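How to record your first good set of demonstrations with the hand-held grippers

Student Robotics Club, Stemden — beginners' pages, part 5

This page is for new members who have finished the safety talk and would like to record demonstrations for the Lerix project. You do not need to know programming for this part. You need two hands, some patience and a free table. Please read the whole page one time before you book the table, and then keep it open on your phone while you work.

What you are going to make

One demonstration is one short recording of a person doing a task with the two grippers, from the start position to the end position. The programme that learns from them needs many, and they should be similar but not identical. For the bin task this year we ask each pair of members for 40 good demonstrations. The club has 136 from last term, but they were recorded with the old bin and we cannot mix them with the new ones.

Work in pairs. One member holds the grippers, the other one starts and stops the recording and writes the log. Change places in the middle, your wrists will be grateful.

Before you begin

Book the table in the club calendar. On Thursday evening it is normally taken by the competition team, so choose another day.

Clean the white board with a dry cloth. Old pencil marks and tape confuse the tracking more than you would expect.

Take off rings and watches. Roll long sleeves up a little if they are so wide that they fall over the handle.

Check that each gripper opens and closes fully when you squeeze it. If it feels stiff, do not force it. Write it on the repair list and take the spare pair from the Carbone cupboard.

Step 1. Lay the cables

Let each cable leave its gripper on the outer side, away from the other gripper. There must be enough free length that you can reach every corner of the board. If you feel a pull on your hand during the movement, the recording will show it as a strange small jump, and later you will spend a long time looking for the reason.

Do not wind the cable around your arm. Several of us tried this and it is not comfortable.

Step 2. Place the bin

The bin goes on the board at one side. Put the material in it and let it lie as it wants. For each new demonstration move the bin a little, the width of two fingers is enough, and turn it slightly sometimes. When all the demonstrations start from exactly the same place, the robot learns the place and does not learn the task. This was our main mistake in the first Prunorari round.

Step 3. Take the start position

Stand straight in front of the table with both feet flat. Hold one gripper in each hand above the board and turn the jaws towards each other. Keep the space between them empty. Then wait for 2 seconds without moving. Your partner starts the recording at the beginning of this pause — not after it.
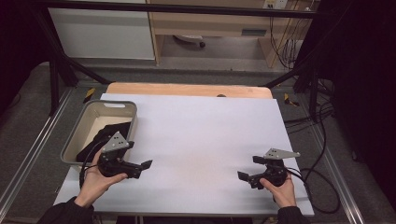
Start position, with the bin on the left side of the board and the jaws facing each other.

Keep your fingers on the handles. The metal plate on top of each gripper should stay free, so do not rest your thumb on it, even when you are tired.

Step 4. Do the task

Move slower than you would with your bare hands, but do not stop in the middle to think. If you need to think, do one practice round without recording. Close the jaws completely on the material before you lift. When you put something down, open the jaws first and only then move the hand away.

If you drop the material, you have two possibilities. When it falls on the board, pick it up and continue, a recovery is useful for the learning. When it falls on the floor, say "stop" and your partner marks the recording as bad.

Step 5. Finish and write the log

Go back to the start position and wait again before your partner stops the recording. Then write one line in the log: the number of the recording, who held the grippers, on which side the bin was, and good or bad. Please do not write "more or less good". We had many of these last year and in the end somebody had to watch all of them again.

Common problems

The recording shows only one gripper. Push in the plug of the other one and restart the programme. It does not find a gripper which was connected too late.

The position drifts slowly. Put both grippers down on the board, leave them still, and press the zero button on the screen.

The jaws slip on the material. Take it nearer to a corner or a fold — flat in the middle is the most difficult place.

When you are finished, switch off the recording computer, hang up the cables in wide loops and copy your log to the shared folder. The next page explains how to cut the recordings and check them.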